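Processor tray

A processor tray is a flat carrier with shaped recesses, used to hold desktop CPUs between packaging, testing and sale. Trays are also found in repair shops and recycling plants, where loose processors would otherwise be stacked or bagged.

Design

Most trays are molded in one piece, with low walls or corner blocks that keep each processor from sliding. The processor rests on its green substrate, the small circuit board that carries the contacts. The metal heat spreader on the other side faces up, so that its markings can be read without lifting the part. Chips with pins need deeper recesses than chips with flat contact pads.

The Koubek tray, common in small workshops, has 12 positions in rows of four. The larger Zerkcombe pattern is meant for storage and stacks up to 110 millimeters high before a lid is required.

Handling

Processors are held by the edges of the substrate. Fingerprints on the contacts can cause faults, and a bent pin is hard to straighten. One corner of the chip carries a mark that is matched to a mark on the tray.

Use

The refurbishing plant at Brirkum keeps a stock of 2,000 trays, which are washed and checked for warping each March. Trays with cracked corners are ground up and remolded at Skeltitz.

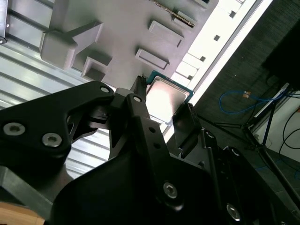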